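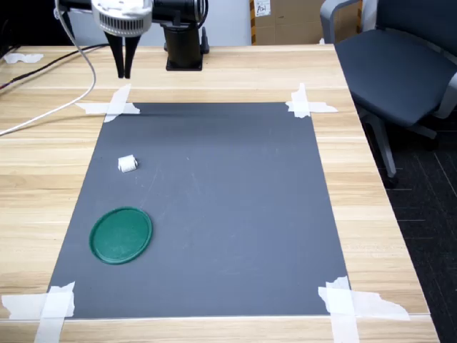
Home | Tickets | Guides | Downloads | Sign in

Ticket: Recipe scaling gives wrong salt amounts after update
Product: Remero (bakery recipe planner)
Opened by: Montserrat Tovar
Assigned to: Higinio Escobedo
Status: Resolved

Montserrat Tovar wrote:

Hi team! First, I love the new version. The color labels for dough types are exactly what I've wanted, and the print view finally fits on one page. But I've hit something odd and I'd really like to get to the bottom of it before my Sunday bake.

When I scale my country loaf up, the flour and water come out right but the salt stays where it was. My base recipe makes one loaf: 500 g flour, 65 percent water, 10 g salt. If I ask for 7 loaves I get 3500 g flour and 2275 g water, which is perfect, and then 10 g salt. It should be 70 g. I caught it by tasting a crumb of raw dough (old habit!) and it was flat as paper.

What I've tried so far:

- Closed the program and opened it again. Same.
- Deleted the salt line and typed it back in. Same.
- Made a brand new recipe with the same numbers. This one scales fine! Salt goes to 70 g.
- Opened the old recipe on my laptop. Salt stuck at 10 g there too.

So it seems to travel with the recipe and not with the computer. I have 51 recipes in here, some of them from my grandmother's cards, and I would love not to retype them all.

Higinio Escobedo replied:

Hi Montserrat, what a great report, thank you. The fact that a new recipe works and the old one doesn't narrows this down a lot.

Could you open the old country loaf, click Edit, and then click the small arrow at the right end of the salt line? There's a box in there called "Fixed amount." Let me know if it's checked. Also, were these recipes made in Remero or brought in from somewhere else?

Montserrat Tovar wrote:

It IS checked! I have never touched that box, I didn't know the arrow opened anything. I unchecked it, saved, scaled to 7 loaves and got 70 g. Hooray!

The recipes came over from Firnia, which I used before. I exported everything from there in January and pulled it in with the import button. I just looked at five more recipes and salt is checked in four of them. The fifth is a brioche and its salt is fine, but the vanilla is stuck.

Higinio Escobedo replied:

That's the missing piece. Firnia lets you write a unit or leave it out, and when it's left out the export puts a blank where the unit should be. Our import used to read a blank as grams. Since the update it reads a blank as "no unit, don't scale," which makes sense for things like "a sprig of rosemary for the top" and no sense at all for salt.

Can you check whether the stuck lines are the ones where you never typed a unit in the old program?

Montserrat Tovar wrote:

Yes! I'm lazy about small amounts. I write "500 g" for flour and then just "10" for salt, as if the g carried down the page. The brioche has a proper "g" on the salt and nothing on the vanilla. Every single one matches. This is so satisfying, I feel like a detective.

One question though. Why did it work before the update if the import was in January?

Higinio Escobedo replied:

Good catch. The blank was stored as a blank all along, and the program decided what to do with it each time you opened the recipe. The update went through the saved recipes once and checked the box for every blank it found. I've passed this to Zyanya Olvera, who wrote the import, and she agrees it was too eager.

Zyanya Olvera replied:

Hello! I've put a repair tool in the latest download. To use it:

1. Make a backup first (File, then Save a Copy).
2. Go to Tools, then Check Units.
3. You'll get a list of every line that has a number but no unit. Pick the unit from the menu, or leave it blank if you want it fixed.
4. Click Apply. The "Fixed amount" box is cleared for every line you gave a unit.

It doesn't change any of the numbers. If a line looks wrong after Apply, go back to your copy and tell me which recipe it was.

Montserrat Tovar wrote:

Done, and it took less time than my kettle! I went through all 51. Most were salt, plus yeast in the sweet doughs and a few spoonfuls of honey I'd written as plain numbers. Those needed tablespoons, so I'm glad it asked me instead of guessing.

Test scaling on three recipes, up and down:

- Country loaf, times 7: salt 70 g. Correct.
- Brioche, half batch: vanilla halved. Correct.
- Seeded rye, times 10: everything correct, and the orange peel I marked as fixed stayed fixed.

A small wish for later - could a fixed line show up in a different color in the main view? I'd have spotted this right away.

Higinio Escobedo replied:

Lovely idea, and I've added it to the request list. Closing this one as resolved. Enjoy the bake on Sunday!

Related tickets

Print view drops the oven temperature
Cups and grams mixed in one recipe
Import from Firnia skips recipe notes
How to share a recipe folder with a second computer

Contact support | Copyright Remero | Back to top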